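Automation Watch: The 87 Percent Card Trick

Wednesday, June 16, 2021

Regular readers know how this newsletter feels about the phrase "fully autonomous." So when Nevo put out its note on the card-handling trials at the Ogilvie workshop, I skipped the first page, which was about the future of work, and went to the fault log at the back. It is the best part of the report, and I suspect few people will get that far.

The job sounds like nothing. Two robot arms stand over a table with a card holder on it, the kind with clear sleeves that you might keep in a desk drawer. The arms are meant to open the holder, take a card and slide it into a sleeve, or slide it back out, depending on the run. A child of six can do this while talking about something else. Nevo's software, which goes by the name Tallum, was given 400 tries at it and got a pass mark on 87 percent of them.

That figure has been repeated a lot over the past week. I have two problems with it.

The first is what counts as a pass. A run was scored good if the card ended up "substantially within" the sleeve. I read the definitions page twice looking for what substantially means and came away no wiser. If I hand you a wallet with my bank card half out of it, you will not thank me for the 87 percent of the job I did well.

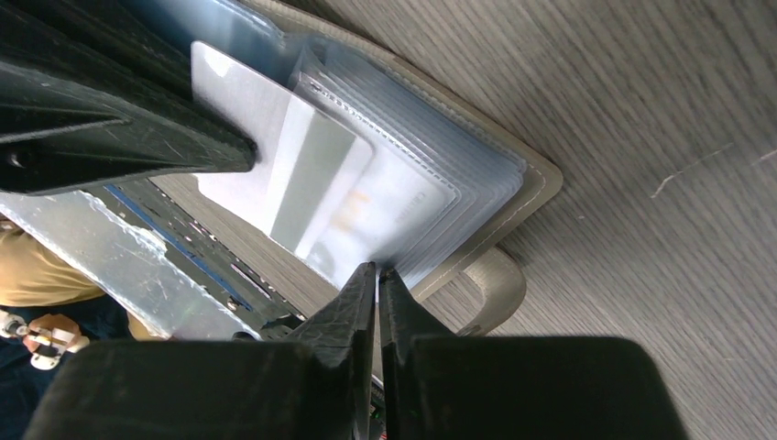
The second problem is what happened in the runs that didn't pass. You'd expect most of them to be plain misses, where the fingers close on air and the arm backs off to try again. There were some of those, and they don't bother me. A miss is cheap. The ones that should bother people are what the log calls "silent carry" faults. The fingers close, the software reads the grip as good, and the arm goes on to the next step holding the wrong thing, or two things, or nothing.

Clear plastic is the main cause, and anyone who has worked near a vision system could have guessed it. Sleeves lie on top of other sleeves. Their edges look the same from above. Light slides around on them. A camera close to the fingers gets a good look at the top layer and has to guess about the rest, and in the bad runs Tallum guessed with great confidence. In one entry the arm picked up the edge of a sleeve along with the card and pulled. The holder came with it. The arm kept pulling until the motor load went over its limit, and by then the holder had been dragged well off its starting mark and into the space where the other arm was working.

That brings me to the part I would have put on page one. The two arms share the table, and each one is supposed to know where the other is. In the drag run, the second arm stopped, as it should. What it did next was time out after 12 seconds and start up again, with the first arm still loaded and still in its way. They touched. The log says "light contact, no damage," and I have no reason to doubt that. I would still like to know who decided that 12 seconds of waiting is enough to call a blocked path clear. A timer is a fine way to deal with a slow elevator. It is a poor way to decide whether something is still in front of you.
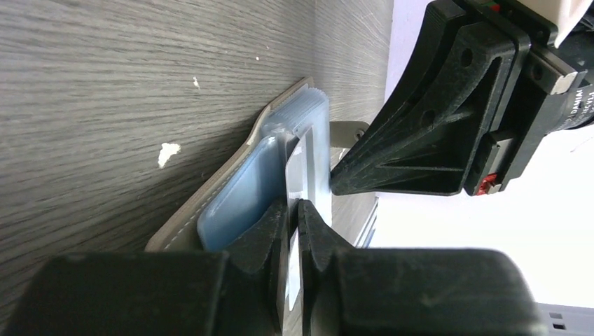 Nevo says the restart setting was left over from an earlier test of a different kind and has since been taken out. Fine. Leftover settings are how a good share of real accidents get started, though, and the fix as described is that one line was changed on one setup. The report doesn't say if anyone went looking for the same line elsewhere. Jullow, the firm that put the arms together for Ogilvie and sells the same pair to other shops, has told customers it is "reviewing defaults." I asked for a date and was told the review would be done by December. That's a long time to leave a restart timer running in places where people reach across the table to fix a crooked card.

And people do reach across the table. The report says so itself, in a footnote. Resets between runs were done by hand, with the arms "paused." Paused is not the same as powered down, and after the business with the timer I would want to know exactly which of the two was meant. The footnote doesn't say. If you run anything like this in your own shop, go and find out what your pause button does. Find out if it can end without you. Do it before the next shift and write down the answer where the next person will see it.

To be fair to Nevo, they printed the log. Plenty of firms would have sent out the 87 and a nice video. The log is how we know about the drag run at all, and the entries are plain and easy to follow, with the times left in. I'd like to see more of that.

What I don't want to see is the number going around without the log attached. I've already had one sales mailing that calls the system "proven on delicate items." The next round of trials is planned at 100 runs, with new fingertips and a tighter scoring rule. I've asked for the rule in writing ahead of time, and for the contact faults to be listed apart from the misses. No reply on either yet.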